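Malura revises boarding and luggage procedure for Honmont sailings

Aug 19, 2025

Passengers booked on Honmont itineraries will board under a revised procedure starting with the next departure. The change applies to both the coastal loop and the longer crossing to Drasska. Tickets already issued remain valid and do not need to be reprinted.

Boarding was previously open to all cabin categories at the same time. Under the new procedure, passengers are assigned a boarding window of 30 minutes, printed on the luggage tag sheet. There are 15 windows per departure. The first is held for passengers who have asked for step-free access, and the last is left unassigned to absorb late rail and coach connections. Families traveling on separate bookings can ask for matching windows through the reservations desk until check-in closes.

The ship carries 600 passengers when full. In July the longest lines formed at the document check, with the security lanes standing idle for part of the same period. Two desks have been moved from the security hall to the document check as a result. Itsuki Katayama, who prepared the new terminal plan, expects the lines at the two points to be of similar length once the windows are in use.

Luggage limits are unchanged at 18 kg per checked bag. Bags handed over at the curb must carry a tag on the main handle. Tags attached to side straps tend to come off on the belt, and untagged bags are held at the terminal office until claimed. Medication, travel documents and anything needed before dinner should stay in hand luggage, as checked bags may not reach the cabins until the evening.

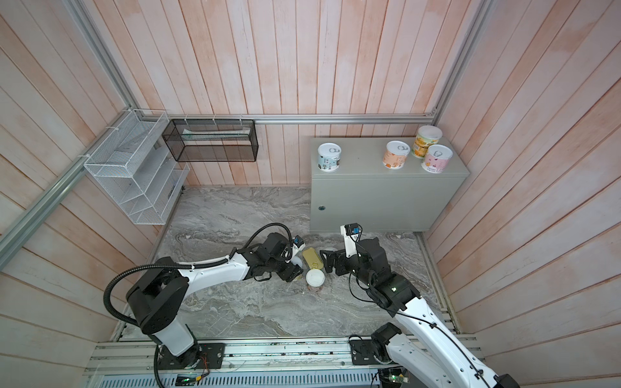
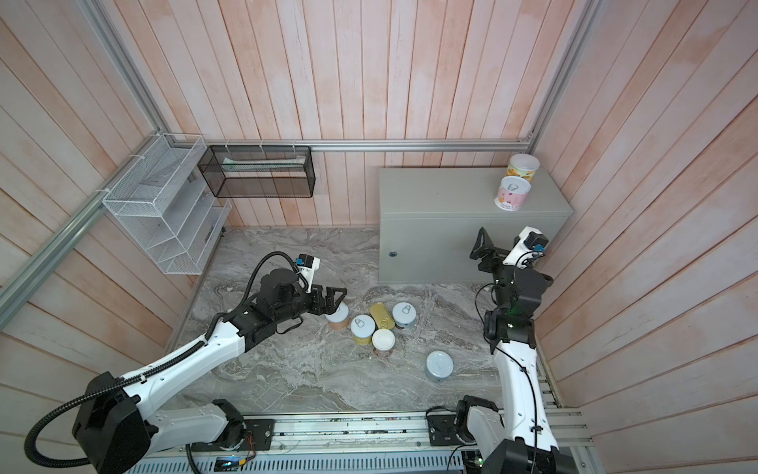 Araba Nartey writes that the windows worked well on a trial sailing but that the time on her tag sheet was printed too small to read without glasses, and asks whether it could also be sent by text message. The reservations desk replies that text messages will go out the day before departure to any passenger with a cell phone number on the booking. The print size on the tag sheet will be increased at the next reprint.

Passengers who miss their window may join the line in the final one. They will not be charged, but they may have to wait until those with late connections have been checked in. The gangway closing time has not changed.

Shore excursion vouchers for Drasska are now collected on board, at the desk next to the Yoshida dining room. The desk opens after the safety drill and closes at the end of the second dinner seating. Vouchers not collected on the first evening can be picked up the following morning after breakfast.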